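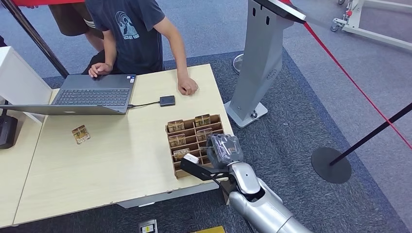

Week 9: Can a machine do the chores yet?

Short answer for those leaving early: some of them, slowly, with a person standing close by. Today's question is what "do" means in that sentence. Take putting things where they go, the dullest chore there is. A wooden organizer with cards upright in its slots is a friendly version of the problem. The slots stay put, the cards stand up straight, and the arm only has to bring its gripper over the right compartment. Your sock drawer offers none of these courtesies. Note the open laptop on the same table, with a person's hand beside the touchpad. When you read that a chore was done "by a robot," get into the habit of asking how many people were at the table.

Terms you need for the problem set

Cycle time: how long one go takes, start to finish. Firms like to quote the best one. Ask for the median.

Intervention: any time a person steps in. Nudging the table counts, whatever the press release says.

Reset: putting everything back so the machine can try again. Usually done by a graduate student. Rarely in the budget.

Worked case: the Nasileck trial

Kimie Yokoyama's group ran a shelf-stocking arm at the Okabe parts warehouse last December. It made 2,000 attempts and finished 1,383 of them without help. That is a little over 69 percent, and the slides called it "near human." Casimiro Robles, who stocked those shelves before the arm came, asked which human. His question is in the reading and is better than the slides.

Of the attempts that failed, 117 were dropped parts. The rest were mostly the arm stopping to think – a habit we forgive in professors but not in equipment.

Things to argue about in section

Is a machine that does 800 easy picks and hands you the hard ones saving you work, or sorting it?

Hongmei Lü holds that folding laundry will be solved before loading a dishwasher. Ayane Shibata holds the opposite. Pick a side and bring one reason that isn't a video.

Reading: the Nasileck report, sections 2 and 4. Skip section 3 unless you enjoy grease specifications. Problem set 5 is due Jun 30, 2025, on paper, in Rin Kuroda's mailbox.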